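Planning a two-arm kitchen bench: what to buy first and what can wait

Updated 7 Jul 2026

I love this stuff, and I get more mail about it than about sourdough these days! Most of it asks which arms to get. Fair question, but start with the table. Measure how far each arm can reach, mark that on the surface with tape, and see how much room is left in the middle where both can get to. Ours at Istano went through two layouts on paper before a single bolt went in, and I'm so glad we did it that way.

Tape is the cheapest thing on the list and I'd put it first. Get a color that stands out from your tabletop and lay it in squares. It gives you fixed spots for plates and baskets, so when you try the same job again everything goes back where it was.

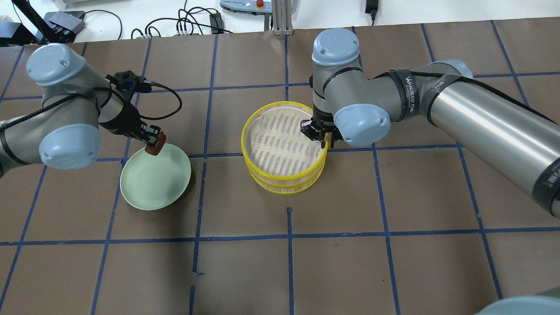 Plate on the left, stacked steamer in the middle, dark blue tape for the grid.

Buy the dishes before the grippers. I mean it! A raised rim is something fingers can hold on to, and plastic baskets and light plates cost very little next to a set of gripper fingers. Take your real dishes to the dealer (or mail them the measurements) and ask how wide the fingers open. Elaheh Bagheri brought a bag of bowls to the Skundia showroom and came home with a different gripper than the one she'd gone in for.

Budget for the second arm from the start, even if it comes later. You'll want the mounting spot, the outlet and the cable run ready for it. Nazareno Russo drilled his bench for one arm, then had to buy a new top for $282 when the second came in August.

Small things that eat the money:

Cable ties and bands. A bag of 70 goes fast — buy two.

Spare fingers. Keep one full set in a drawer.

Play food. Simple rounded pieces in colors that don't match the plate are great for early practice, and you can drop them all day long.

A shelf or strip behind the table for power adapters and controls. I allow 40 inches of clear length and still fill it. Keep the stop button where your hand lands without looking.
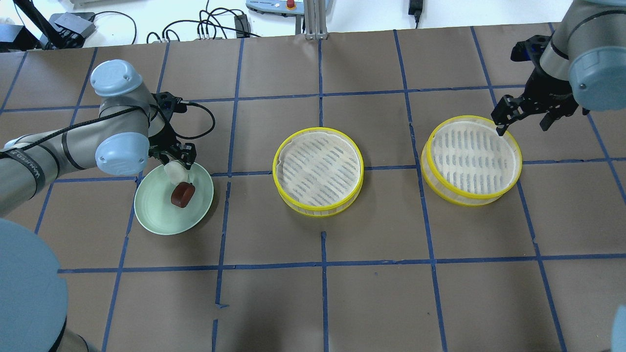 Splitting the cost over a year

Our own order was tape, table and dishes first, then one arm with its gripper, then the cameras, then arm number two. That made 4 payments, and each one bought something we could use right away. I priced tables at Duvley and Fujimoto and went with the heavier one. A table that wobbles will drive you up the wall!

Leave a little in the pot for extra baskets, too. Two tiers were plenty for us at first, and then we wanted a single one next to the stack so both arms had something to do.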